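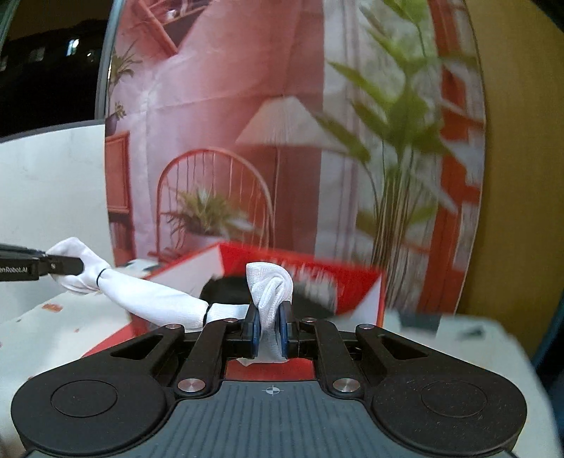 I've had the first Hellano album on pretty much constantly for a fortnight, and I think it's time I admitted that I like it more than the three that came after. I know, I know. Maillard is supposed to be the rough one, the one you forgive. But I dug out my old vinyl copy (bought second-hand at Zudaser, back when the shop still had the listening booth) and it has been through a lot, poor thing. It crackles all the way through the slow song and I've got so used to it that the version on my phone sounds wrong without it!

Anyway, the reason I went back to it is that Gosto have finally put the thing out again, remastered, on CD and in a vinyl run of 939 copies. Odd number. My friend Albane reckons somebody miscounted the sleeves. I ordered the CD, being skint, and it came on Thursday with one corner of the case cracked, as they always do.

So, the remaster. It's louder, obviously. The drums have come forward a lot, and on the opening track that's brilliant, you can finally hear what Pascal Mallet is up to on the floor tom during the second verse. I always thought it was a bass guitar mistake. On the quieter songs I'm less keen. Colette Guérin sang most of this record sounding as if she was in the next room with the door half open, and now she's right next to your ear, and you can hear her breathe before every line. Some people love that. It makes me want to shuffle my chair back a bit.

There are four extra tracks. Two are demos you'll play once. One is a live recording from a seaside festival with a lot of wind on it. The last is a proper lost song called "October", just Colette and Quentin Bodin on a horrible cheap organ, and it's lovely, I've played it more than the rest of the disc put together. Why it was left off the first time I can't imagine, especially with that daft instrumental taking up five minutes of side one. (The daft instrumental is still there. Still daft.)

The booklet's a let-down, I'm afraid. Eight pages, six of them blurry photos of a van. Léonie Hamel has written a short piece about the recording, and it's funny, particularly the bit about the studio's only heater tripping the desk, but it stops just when you want more. No lyrics either, and I've been singing the wrong words to the third song for years and was hoping to be put right.

I did see them on that first tour, in the upstairs room of a pub, with a crowd of about 18 including the support band. They played the whole album in order and then, having run out of songs, played the first one again, faster. I bought a T-shirt that shrank to nothing in its first wash. I've still got it somewhere.

If you've already got the original and it's in decent nick, I'd keep your money and just find "October" wherever you get your downloads. If you haven't, get the CD, skip track four, and turn it down a notch from where you'd normally have it. I'm doing the second album next, which I haven't listened to properly since I lent it to my brother, so I'll need to get it back off him first.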